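Sleeping Cool Without the Compressor

In Walusgate the bedrooms hold their heat well past midnight. The houses are brick, two stories, with low attics and small windows, and by March the upstairs rooms are already uncomfortable at bedtime. Most owners respond with a window unit. Sơn Văn, who has fitted out guest rooms in the district for nine years, starts with the bed.

A sleeping body gives off heat in three main ways: by contact, by moving air and by evaporation. A thick foam mattress interferes with all of them. It wraps around the hips and shoulders, blocks air on one side and traps moisture against the skin. Lowering the room temperature compensates for this, at a cost. Changing the surface deals with it directly.

Tile mats are the usual choice in Walusgate. Small pieces of bamboo are strung in a grid, and the gaps between them let sweat evaporate from underneath. Bamboo also stays flat under load, so less skin is in contact with the bed than on foam. 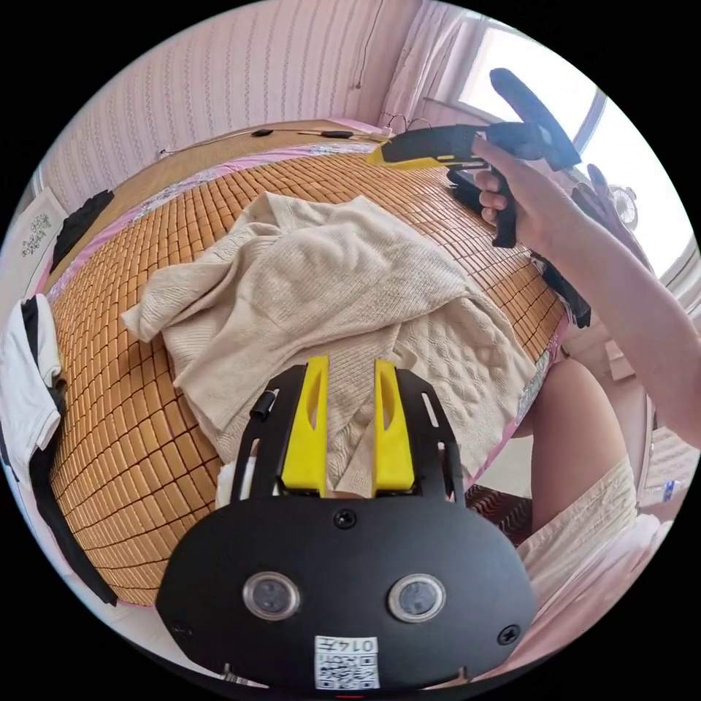 Cord is the weak point. Nông, a workshop on the edge of the district, restrings mats by hand and rates its nylon line for 2,000 rollings. The cheaper elastic line is rated for 1,000 and stretches before it breaks – the tiles drift apart and begin to pinch. Văn tells clients to check the corners first.

Care is simple. Wipe with a damp cloth, dry in shade, and store rolled with the smooth side in. Direct sun makes the tiles brittle. Standing water gets into the drilled holes and leaves dark rings that do not come out.

Airflow matters as much as the mat. Văn sets a fan at mattress height, 13 inches from the edge, aimed along the bed. A ceiling fan mostly stirs the hot layer under the attic and pushes it down. With slatted frames, the space under the bed should be kept clear of boxes.

Illov, the next town upriver (Ilow on older maps), has cooler nights, and mats there come out in June.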